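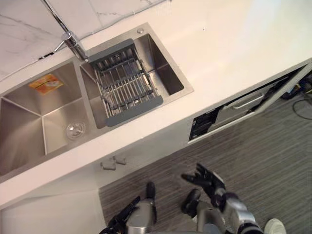

The big side, the small side, and the rack that has changed my life a little bit.

I've been meaning to write about the sink since September, and my sister has started asking whether I've gone off the blog altogether, so here we are. Put the kettle on. It's a whole post about a sink.

If you've been reading a while you'll know I had a single bowl for years (the old green-flecked one, with the chip) and that I complained about it nearly every week. You couldn't rinse a lettuce if there was a pan soaking. You couldn't do anything if there was a pan soaking! So when I finally got a double I was beside myself, and then I used it for a fortnight and thought, hmm. The big side is brilliant. A roasting tin goes in flat with room for my hands. But the little side just collected things. Teaspoons. Tea bags, if my brother-in-law was over.

It was Qiuyue Jia from my Tuesday walking group who told me to get a rack that sits over the small bowl. She'd had hers from Wunby and swore by it, and I sort of nodded and forgot, and then I washed up after a birthday lunch with tea towels spread over every bit of bench and texted her for the name of it that same night.

So, the rack. Steel rods, grey ends, and it sits on the rims of the bowl so everything drips straight down where it should. No tray underneath to go slimy. I'd had one of those plastic trays before and I don't want to talk about what colour it went. Mine was 40 dollars, plus postage, which I thought was a bit rich until I saw that the Zorer one was dearer and came in a colour they called "oyster". The listing said it would hold up to 28 kilos. I don't own 28 kilos of crockery and if I did I wouldn't be washing it all at once.

Things I've learnt so far. Glasses are fine upside down but wine glasses wobble, so lay them over and prop them against something. Cutlery falls between the rods if you drop it in lengthways, so go crossways. And you do still have to wipe underneath, at the rims, where you get that grey line. Bicarb and an old toothbrush, two minutes, done.

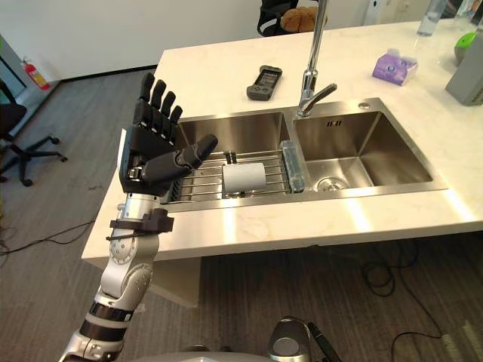 Mesden, 7th October

Bit of an update, as I left this sitting in drafts. The soap now lives on the small side, next to the divider, and I'm much happier with it there than on the benchtop. The benchtop is white with the grey veining and it shows every single drip, and I was forever lifting the bottle to wipe up a ring. It's a clear dispenser so I can see when it's getting low too. I fill it from the big refill from Tan, the hardware place on the corner, and I always slop it. Always.

There's also that spare hole on the sink deck, in the back corner. Mum says put a proper soap pump in it. I looked them up and the nice one was 542 dollars with a matching tap, 569 if you wanted it brushed, and I shut the laptop and went and had a biscuit. A soap pump! I might get a plain cover for it from Tan's instead, if they have the size. Does anyone know if they're a standard size? I measured it with a sewing tape and got a different answer each time.

Still to sort: the strainer in the big bowl, which needs a good going over with a brush, and what to do about the splashback behind the tap. I've been using vinegar on the grout, and my neighbour says I shouldn't be, so if you've got strong feelings about grout, leave me a comment. I'm back on Sunday with the plum cake, provided the plums hold out.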